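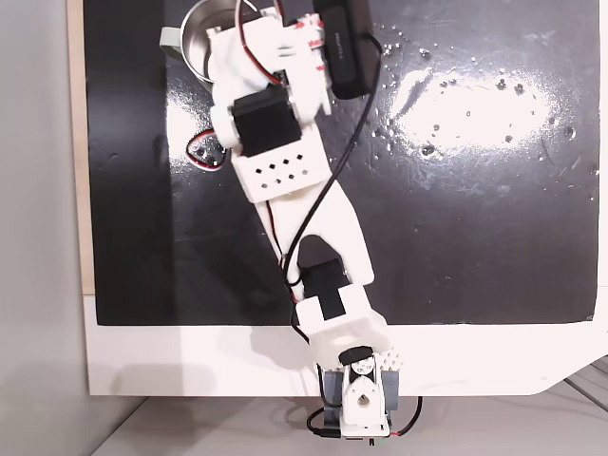
Black work surface with a stainless steel cup.

Thaler Surface Cleaner, Concentrate
Item no. 1049
Made by Sirnum

Thaler is an unscented cleaner for tabletops, desk mats, shelving and other hard or sealed surfaces. It is sold as a concentrate and mixed with tap water before use. It lifts fingerprints, pencil, dried tea and coffee, light grease and ordinary dust. It contains no wax and no silicone, so it does not build up a layer with repeated use.

The formula was written by Etenesh Hailu for the Sirnum workshop in Gutau, where the white tables were being washed every evening with dish soap and drying with a film on them. It has been on general sale under the Thaler name for several years. The label was redrawn last September and the contents stayed the same.

Sizes
Bottle, 200 ml, with measuring cap
Refill jug, 3000 ml, with screw cap
Spray bottle, empty, sold separately

One 200 ml bottle makes 8 liters of ready-to-use cleaner at normal strength. The spray bottle has a fill line and a mixing line printed on the side. Any clean spray bottle can be used instead, as long as it is labeled.

Mixing
Normal strength: one capful per liter of cool water.
Heavy strength: two capfuls per liter. Use this for grease or for marks that have been left for a long time.
Pour the water in first and then the concentrate. Turn the bottle over slowly a few times. Shaking it makes foam, and the sprayer will spit until the foam settles.
Mixed cleaner keeps for two months at room temperature. After that it is still safe to pour down the drain, but it cleans less well.

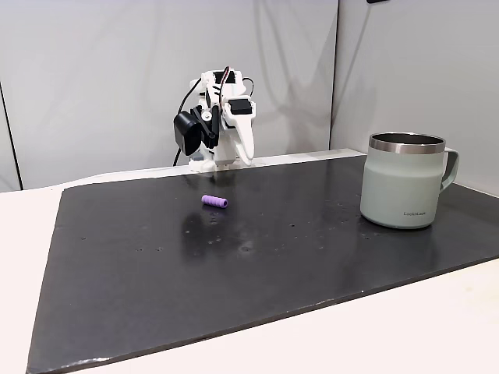 Page last changed: December 25, 2020

Using it on white tabletops

Brush off loose dirt with a dry cloth. Spray the cloth instead of the table, wipe in one direction, and turn the cloth when it looks gray. Finish with a second cloth that has been wrung out in plain water. Let the table dry before putting paper on it.

White tops show yellow marks where drinks have been standing. Lay a cloth dampened at heavy strength over the mark for five minutes and wipe again. Marks from permanent marker usually fade but may not come out completely. Scorch marks will not come out.

Using it on dark mats

Dark mats show streaks more than they show dirt. Use normal strength only, and less of it than seems right. Lift the mat once a week and wipe the table under it, particularly along the rim, where grit collects and scratches the top when the mat slides. Both sides should be dry before the mat goes back down.

Do not roll a mat while it is damp. If a mat has already curled at the corners, leave it flat under some books overnight.

Do not use on
Bare or oiled wood
Unsealed stone
Leather
Screens and camera lenses
Anything plugged in

Stainless steel can be cleaned at normal strength. Rinse cups, spoons and anything else that touches food under running water afterward.

Storage and safety
Keep the concentrate out of reach of children and away from frost. If it freezes, let it thaw indoors and turn the bottle a few times. It may look cloudy for a day.
Rinse eyes with plenty of water if it splashes. Wear gloves if your skin is sensitive or if you clean for long stretches.
Do not mix with bleach or with other cleaners.

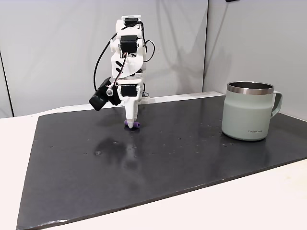 Reading time: 4 minutes

Questions from customers

Does it smell?
Very slightly, like wet chalk, and only when the bottle is first opened.

Can the bottle be refilled?
Yes. Rinse it first. The Flurkura store will also fill bottles at the counter from the 3000 ml jug and charge for the contents only.

My table feels sticky after cleaning.
The mix is too strong, or there is old polish on the table. Wipe twice with plain water and start again at normal strength.

Ordering
Single bottles ship in a padded box. Refill jugs go by ground freight and cannot be sent to a PO box. Schools and shared workshops can pay by invoice. Write to Yasmine Alaoui in the order office and give the item number and the size. Unopened bottles can be returned within 30 days.

For the safety data sheet, ask Abdelghani El Khatib at Sirnum. It is available in English and French.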